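게스브리지
홈 | 우리 이야기 | 장보기 대행 | 욕실·주방 청소 | 요금 | 문의

우리 이야기

안녕하세요, 게스브리지의 멜라하트예요. 품빌에서 장보기 대행이랑 집 청소를 같이 하고 있어요. 두 가지를 왜 한 가게에서 하느냐고들 물어보시는데, 시작이 그랬어요. 청소하러 간 집마다 세제가 없는 거예요! 싱크대 밑을 열면 바닥에 조금 남은 병 하나, 언제 샀는지 모를 가루 한 봉지, 그리고 뚜껑이 굳어서 안 열리는 뭔가. 그러면 저는 장갑 벗고 다시 신발 신고 가게에 다녀와야 했죠. 몇 번 그러고 나니까 손님들이 먼저 말씀하시더라고요. "가는 김에 휴지도 좀 사다 주세요." 그다음엔 쌀, 그다음엔 강아지 간식. 그렇게 장보기가 붙었어요.

처음에는 저 혼자였고 장바구니 두 개로 다녔어요. 파란 줄무늬 하나, 손잡이 한쪽이 풀려서 매듭을 묶어 쓰던 것 하나. 지금은 5명이 같이 일하고, 드나드는 집은 거의 700곳이 됐어요. 매주 가는 집도 있고, 명절 앞에만 부르시는 집도 있고, 12월에 이불이랑 커튼 손볼 때만 연락하시는 분도 계세요(커튼 댁, 올해도 기다리고 있을게요!).

게스브리지라는 이름은 제가 지은 게 아니에요. 첫 사무실로 빌린 방이 게스브리지 상가 안에 있었는데 간판을 새로 달 돈이 없어서 건물 이름을 그냥 썼어요. 이사를 하고도 손님들이 계속 게스브리지라고 부르시니 바꿀 틈이 없었고요. 가끔 다리 놓는 회사냐고 전화가 와요. 아니에요. 욕실 줄눈 닦는 회사예요.

누가 오나요

청소 쪽 일정은 제가 맡고, 장보기 목록은 야오쭝이 맡아요. 가오야오쭝. 목록을 읽는 솜씨가 대단해서 저는 늘 감탄해요. 손님이 보낸 문자에 "그 초록색 거, 저번 거 말고"라고만 적혀 있어도 예전 영수증을 뒤져서 뭔지 찾아내요. 못 찾으면 전화를 드려요. 저녁 드시는 시간에 전화가 갔다면 죄송해요, 그런데 모르는 채로 아무거나 사 가는 것보다는 한 번 여쭤보는 게 나중에 서로 편하더라고요.

나머지 세 사람은 집집마다 담당이 있어요. 되도록 같은 사람이 같은 집에 가요. 그래야 현관 옆 화분은 들지 말고 밀어야 한다든가, 작은방 문은 살짝 들어 올리면서 닫아야 한다든가 하는 걸 매번 다시 설명 안 하셔도 되니까요. 담당이 쉬는 주에는 제가 가요. 오랜만에 뵙는 댁이면 제가 말이 좀 많아질 수 있어요. 차는 주시면 마시고 안 주셔도 됩니다.

장은 이렇게 봐요

목록은 전날 저녁까지 보내 주세요. 종이에 써서 냉장고에 붙여 두시면 청소하러 간 날 사진 찍어 와요. 문자도 되고 음성 메시지도 돼요. 말로 하시는 게 편한 어르신들이 꽤 계신데, 저희는 음성 메시지 좋아해요. 중간에 "아니 잠깐, 그거 집에 있다" 하시는 것까지 다 듣고 적어요.

상표를 정해 두고 쓰시는 게 있으면 상표까지 적어 주세요. "변기 세제"라고만 쓰시면 저희는 집에 있던 것과 같은 걸 사요. 집에 없었으면 전화드려요. 없는 물건은 비슷한 걸로 바꿔도 되는지도 미리 표시해 주시면 좋아요. 저희끼리는 목록 옆에 동그라미를 치는데, 동그라미가 있으면 바꿔도 되는 것, 없으면 꼭 그것이에요. 간장에는 동그라미가 거의 없고 키친타월에는 거의 다 있어요. 재밌죠?

카트에 담는 순서도 있어요. 세제랑 무거운 병이 먼저 들어가고, 먹을 것은 봉지를 따로 써요. 세제와 먹을 것은 계산대에서도 떨어뜨려 놓고 차에서도 다른 상자에 실어요. 초창기에 제가 식빵 옆에 표백제를 넣은 적이 있어요. 새지는 않았는데 손님이 봉지를 열고 한참 아무 말씀이 없으셨어요. 그 뒤로 상자가 두 개예요. 회색 상자는 세제, 흰 상자는 먹을 것. 뚜껑에 글씨도 써 놨는데 지워져서 다시 썼고 또 지워졌어요.

병은 카트에 넣기 전에 한 번 돌려 봐요. 앞면 글씨를 확인하고 뚜껑이 꽉 닫혀 있는지 보고, 옆으로 살짝 기울여서 입구에 묻은 게 없는지도 보고요. 색만 보고 집으면 안 돼요! 같은 상표인데 하나는 변기용이고 하나는 욕실용인 경우가 있어서, 저도 급할 때 반대로 집은 적이 있어요. 손님 댁에 가서야 알았고 그날 가게에 두 번 갔어요.

영수증은 원본을 드려요. 물건값에 저희가 얹는 건 없고 심부름 요금만 따로 받아요. 할인 붙은 게 있으면 그 값 그대로예요. 포인트 번호를 알려 주시면 손님 번호로 적립해 드리고요(번호 안 주시면 그냥 안 쌓여요, 저희 걸로 안 쌓아요).

청소는 이렇게 해요

욕실부터 시작해요. 창문이나 환풍기를 켜고, 변기에 세제를 둘러 놓고, 기다리는 동안 거울과 수전을 닦아요. 얼마나 기다리는지는 병 뒤에 적힌 대로 해요. 병마다 다르니까 외우지 말고 읽자는 게 저희 규칙이에요. 세제는 절대 섞어 쓰지 않아요. 한 가지를 쓰고 충분히 헹군 다음에 다른 걸 써요. "두 개 섞으면 더 잘 지워지지 않나요?" 하고 물으시는 분들이 계신데, 안 돼요. 위험해요. 집에서도 하지 마세요.

걸레는 색을 나눠 써요. 변기용, 세면대용, 바닥용, 주방용. 주방 걸레는 아예 다른 가방에 들어 있어요. 가방은 동네 아테시 수선집에서 만들어 주셨는데 칸이 많아서 아주 마음에 들어요. 처음 만든 건 솔이 안 들어가서 옆을 뜯고 다시 박았어요. 그래서 제 것만 옆선이 삐뚤어요.

타일 줄눈은 욕심내지 않아요. 오래된 집은 세게 문지르면 줄눈이 패여요. 한 번에 하얗게 만들어 달라고 하시면 저는 여러 번 나눠서 하자고 말씀드려요. 대리석이나 천연석이 있으면 미리 알려 주세요. 산성 세제가 닿으면 안 되는 돌이 있어서 그런 댁에는 다른 걸 챙겨 가요. 도금이 벗겨지기 시작한 수전도 마찬가지고요.

주방은 위에서 아래로, 후드 다음에 타일, 타일 다음에 상판. 냉장고 안은 부탁하실 때만 열어요. 남의 집 냉장고는 일기장 같은 거라서요. 오븐은 따로 예약해 주셔야 해요. 시간이 정말 오래 걸려요.

못 하는 것도 적어 둘게요. 바깥 유리창은 못 해요. 곰팡이가 벽 안쪽까지 간 건 저희 일이 아니라 수리하시는 분 일이에요. 막힌 배수관도요. 머리카락 정도는 빼 드리지만 그 아래는 배관 기사님을 부르세요. 그리고 약은 사다 드리지 못해요. 파스나 반창고는 돼요.

세제는 누가 사나요

손님이 사 두신 걸 쓰는 게 기본이에요. 냄새에 예민한 분도 계시고, 아기나 고양이가 있는 집도 있고, 어머니 때부터 쓰던 것만 쓰시는 분도 계시잖아요. 다 떨어져 가면 저희가 싱크대 문 안쪽에 쪽지를 붙여 놔요. 쪽지에 체크해서 주시면 다음 장 볼 때 같이 사 와요. 사 온 세제는 아이 손이 닿지 않는 데에 세워서 넣고, 원래 병 그대로 둬요. 예쁜 통에 옮겨 달라는 부탁은 정중하게 거절하고 있어요. 무슨 액체인지 모르게 되는 게 제일 무섭거든요.

저희 창고에도 조금은 있어요. 급할 때 쓰는 비상용이에요. 창고라고 하니까 거창한데 선반 6칸짜리 벽장이에요. 맨 위 칸에는 야오쭝만 손이 닿아서 제가 잘 안 쓰는 것들을 거기 올려 두고, 그러고는 그게 거기 있다는 걸 잊어버려요.

철망 카트와 하픽 병. 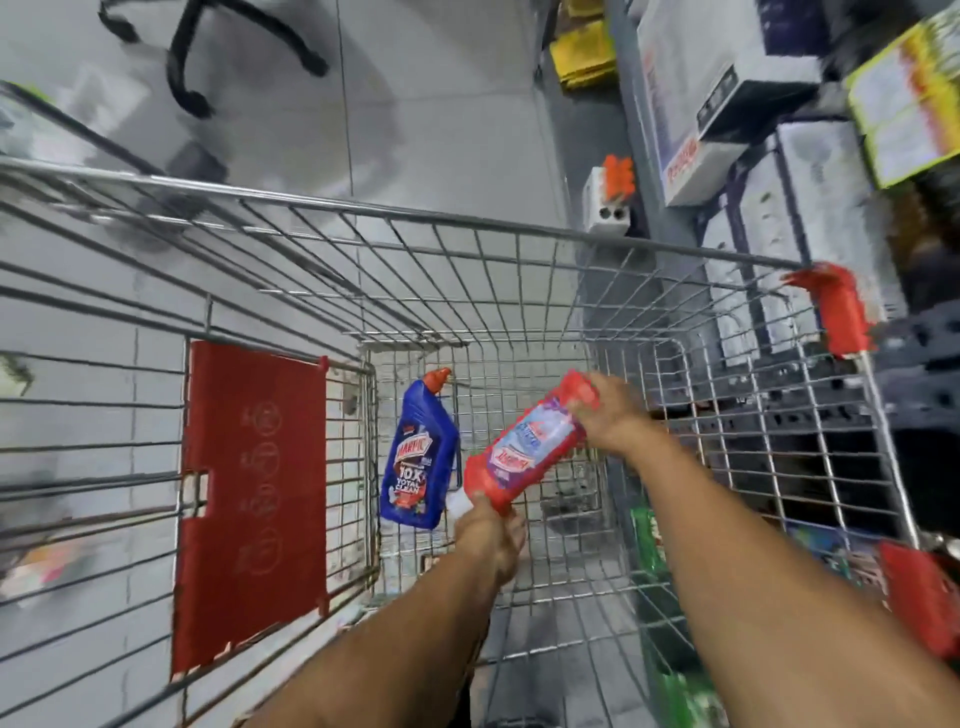
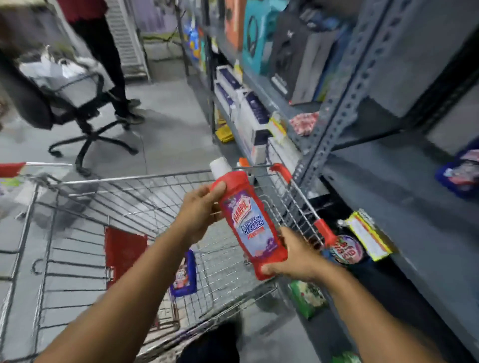
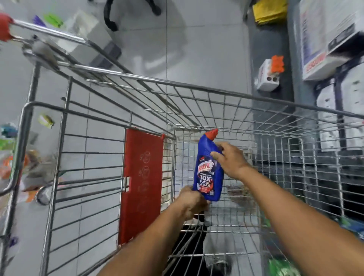
멜라하트 아으자

하픽은 욕실용이랑 변기용 글씨를 꼭 확인해 달라고 새로 온 사람한테도 제일 먼저 말해요. 가운데 사진의 빨간 병에는 BATHROOM CLEANER라고 적혀 있고, 마지막 사진의 파란 병에는 10X TOTAL CLEAN이라고 크게 쓰여 있죠. 목록에 적으실 때 이런 글씨를 그대로 옮겨 적어 주시면 야오쭝이 정말 좋아해요. 영어 쓰기 귀찮으시면 빈 병 앞면을 찍어서 보내 주셔도 되고요. 삐뚤어지게 찍혀도 알아봐요.

그럼 자주 물어보시는 것 몇 가지만 더 쓰고 마칠게요.

집에 꼭 있어야 하느냐고들 하시는데, 첫날만 계시면 돼요. 같이 한 바퀴 돌면서 뭐가 어디 있는지, 건드리면 안 되는 건 뭔지 알려 주세요. 그다음부터는 열쇠를 맡기셔도 되고 경비실에 두셔도 돼요. 열쇠에는 주소를 안 적고 저희만 아는 표시를 달아요.

장만 부탁해도 되느냐, 당연히 돼요! 청소 없이 장보기만 하시는 댁도 많아요. 품빌 안이면 어디든 가고, 승강기 없는 건물도 올라가요. 생수 묶음이 여러 개면 미리 말씀만 해 주세요. 둘이 갈게요.

취소는 전날까지 알려 주시면 요금이 없어요. 당일에는 10퍼센트만 받아요. 아프셔서 취소하시는 건 안 받고, 그럴 때는 문 앞에 죽이라도 두고 갈 수 있으니까 필요하면 말씀하세요. 죽값은 받아요, 하하.

물건이 마음에 안 드시면 뜯지 말고 두세요. 다음에 갈 때 가져가서 교환해 올게요. 저희가 잘못 집은 거면 심부름 요금은 안 받아요. 손님이 마음이 바뀌신 거면 교환까지는 해 드리는데 가게에서 안 받아 주는 물건은 저희도 방법이 없어요.

반려동물은 환영이에요. 다만 욕실에서 세제를 쓸 때는 문을 닫아 둬야 해서, 욕실 앞에서 우는 고양이가 있으면 미리 알려 주세요. 마음의 준비를 하고 갈게요.

전화는 제가 받을 때도 있고 야오쭝이 받을 때도 있어요. 청소하는 중에는 장갑을 끼고 있어서 못 받는 일이 많아요. 문자 남겨 주시면 그날 저녁 안에 답해요. 일요일은 쉬는데 문자는 보내 두셔도 괜찮아요. 월요일 아침에 커피 마시면서 차례대로 읽어요.

사무실에 오실 때는 뒷문으로 들어오세요. 앞문은 여름만 되면 나무가 불어서 잘 안 열려요. 초인종도 뒷문 것만 울려요.

고친 날: 2026-06-28

문의하기 | 요금표 | 장보기 목록 양식 내려받기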